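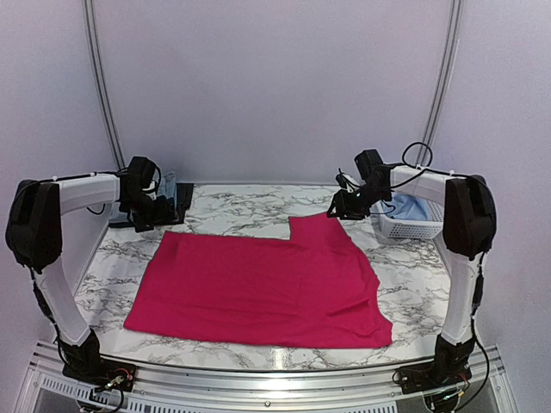

**フェルハト・カラブルト(Ferhat Karabulut)**
共同工房 Clilgate 会員、双腕機の製作担当

2022年5月1日

朝、工房に着いて、まず左腕の根元の配線を直しました。昨日の夜、赤い線のコネクタが少し浮いているのを見つけましたが、疲れていたので触らないで帰りました。疲れた手で電源の線を触らないことは、十二月に基板を一枚だめにしてから、自分で決めた規則です。

コネクタを抜いて、端子を見て、もう一度差しました。端子は曲がっていませんでした。圧着が弱かったのだと思います。黄色い線も同じ日に同じ工具で作ったものですから、これも作り直しました。黒い線は引っぱっても動かなかったので、そのままにしました。基板は左も右もまだむき出しです。カバーの図面はありますが、印刷はまだしていません。ねじ穴の位置をもう一度変えるかもしれません。

電源を入れる前に、二本の腕を手で動かして、ケーブルの余裕を見ました。手首の上でケーブルが輪になっているところは、輪が小さすぎると関節を回したときに引っぱられます。大きすぎると、反対側の腕に近づいたときに引っかかりそうで怖いです。今日は右の輪を大きくして、左は小さいままにしました。左右の形が違うのは見た目がよくありませんが、右の腕はかごのほうへ深く曲がるので、長さが必要です。

## 台のこと

大理石模様の天板は、やはり光ります。私はこの模様が好きで選びましたが、カメラで布を探す作業には、あまり親切な台ではありません。手前の真ん中に照明が映って、白いところができます。プログラムは、その白いところと灰色の筋を、ときどき布の端だと考えます。今日も最初の三回は、何もないところに「端」の印が出ました。

カヴィンダさん(Kavinda Fakir)は、前から「つや消しの板に替えたほうがいい」と言っています。正しい意見だと思います。でも、板を替えると高さが変わり、高さが変わると、つかむ位置の調整を全部やり直すことになります。今日はその時間がありませんでした。代わりに、色で布を分ける部分を少し変えました。赤紫の布は台の色からとても遠いので、明るさを見ないで色合いだけを見ると、筋は消えました。反射は、まだ少し残ります。

この方法は、水色の布ではうまくいかないでしょう。かごの中の布は水色です。白い壁と、灰色の筋と、水色。次の問題は、もうここで待っています。

## フレーム

手前のアルミフレームに、左右の腕の土台を付けています。土台の中心から中心までは700ミリです。先週までは、これより狭い間隔でした。狭いと台の奥まで楽に届きますが、真ん中で手と手がぶつかりやすくなります。今の間隔にしてから、ぶつかる心配は小さくなり、代わりに奥の隅へ届くのが難しくなりました。右の奥のかごには届きます。左の奥は、手首をかなり下に向けないと届きません。

フレームのねじは、昼前に全部締め直しました。腕が速く止まると、フレームが少し鳴ります。音の場所を探すのに時間がかかりました。最初は左の土台だと思いましたが、土台を手で押さえても音は同じでした。次に天板を押さえました。これも同じでした。最後に、左の奥の縦のレールを握ったら、音が消えました。レールの下の金具が、きちんと当たっていなかったのです。

Baysal の店で買った35ミリの金具を使っています。説明書には締める力が書いてありません。私は六角レンチを短く持って、指が少し痛くなるまで締めました。こういう締め方を日本語で何と言うのか、工房の人に聞いたら、「手ルクレンチ」と教えてくれました。辞書にはありませんでした。冗談の言葉だそうです。ノートの単語のページに、冗談だということも一緒に書いておきました。

## 布を広げて、見て、まだつかまない

昼ご飯のあと、布の試験をしました。試験と言っても、今日は布をつかむ前までです。

布を台の真ん中に広げて、二本の手を奥のほうで待たせます。手は布に触れません。この形を、私たちは「待ち」と呼んでいます。「待ち」から始めると、カメラから布の大部分が見えます。以前は腕を上にまっすぐ立てて待たせていましたが、そこから布まで動く間に時間がかかりますし、肘が壁に近くなって、私の心臓によくありません。

布はいつも同じように置かないことにしました。左のほうは平らに、右のほうはしわを残しておきます。きれいに広げた布だけで調整すると、きれいな布しか扱えない機械になります。十二月の失敗は基板だけではなくて、実はこれもそうでした。二週間かけて、アイロンをかけた布の端を上手に見つけるプログラムを書きました。そして、アイロンをかけていない布では、全然だめでした。

今日の結果は、次のとおりです。

- 左の端は、よく見つかります。まっすぐなので、線がきれいに出ます。
- 上の端は、途中に段があるところで線が切れます。プログラムは二枚の布があると考えることがあります。
- 右側のしわは、濃い影の線を端と間違えます。これは明日の仕事です。
- 下の端は、反射に近いところで揺れます。

上の端の段は、面白い問題だと思います。人間が見れば、一枚の布の形がそうなっているだけです。でも、角が内側にへこんでいる形を、私のプログラムは考えていませんでした。四つの角がある四角だけを探していました。L字の角を許すと、今度は角が多すぎて、どれをつかめばいいかわかりません。カヴィンダさんと紙に絵を描いて相談しました。いちばん外側の角だけを残すという案と、段の部分を先に内側へ折ってしまうという案が出ました。私は二つ目が好きです。カヴィンダさんは一つ目が好きです。それで、一つ目から試すことになりました。彼のほうが早く書けるからです。

夕方には、記録の番号が759になりました。一つ一つの記録には、布の置き方のメモを付けています。私はメモを日本語で書くことにしていますが、「しわ」「ひだ」「たるみ」「よれ」の違いが難しいです。カヴィンダさんに聞いたら、彼も私と同じで日本語は外国語ですから、二人で長い間考えました。結局、記録の中では全部「しわ」に統一しました。あとで検索するときに、言葉が一つのほうが便利です。

## 右手首

一つ、心配なことがあります。右の手首を90度回してから戻すと、もとの角度に完全には戻りません。目で見てわかる大きさではありませんが、記録の数字には出ています。左の手首では起きません。

考えられる原因を書いておきます。朝に大きくしたケーブルの輪が、重さで手首を引いているのかもしれません。または、Waner のモーターの中の遊びが増えたのかもしれません。モーターを左右で入れ替えれば、どちらかわかります。でも、入れ替えると左右両方の調整をやり直すことになるので、先に輪を小さくして試します。一度に一つだけ変える。これも十二月からの規則です。

Waner の説明書の翻訳は、あまりよくありません。「回転は愛情を持って制限してください」と書いてあります。原文を見たら、「注意深く」という意味でした。私の日本語も、誰かにはこう見えているのだろうと思って、少し恥ずかしくなりました。でも、愛情を持って制限するのは、悪い考えではないと思います。

非常停止のボタンも確かめました。左、右、両方、それから動いている途中。全部止まりました。止まったあと、腕がゆっくり下がるのは前と同じです。手が布の上まで下がってもつぶれる物はありませんが、指を台に置いているときは危ないです。工房の小さい子どもがいる会員の方にも、柵ができるまでは近くで見せないようにお願いしました。言い方が強くなりすぎないように、文を二回書き直してから貼りました。「ご遠慮ください」が、私の頭の中ではまだ「遠慮」とうまくつながりません。

## 帰る前

かごは、もう少し手前に置きたいです。今の場所だと、右の肩のすぐ近くで、腕が窮屈な形になります。手前に出すと、今度は広げた布に当たります。かごを小さくするか、台の外に出すか、まだ決められません。Clungate の会員の方が、台の横に掛ける形のかごを使っていると聞きました。今度、見せてもらえるように手紙を書きます。メールでいいとカヴィンダさんは言いますが、初めての方ですから、最初の文はていねいに考えたいです。

明日することを、忘れないうちに書きます。

1. 右のケーブルの輪を小さくして、手首の戻りを測る。
2. しわの影と布の端を分ける。低い位置から光を当てた記録も取る。
3. カヴィンダさんの「いちばん外側の角」を試す。
4. 基板のカバーの穴を決める。今週中に印刷する。
5. 六角レンチを工房の引き出しに返す。今、私のポケットに入っています。

電車の中でこれを書いています。あと二駅です。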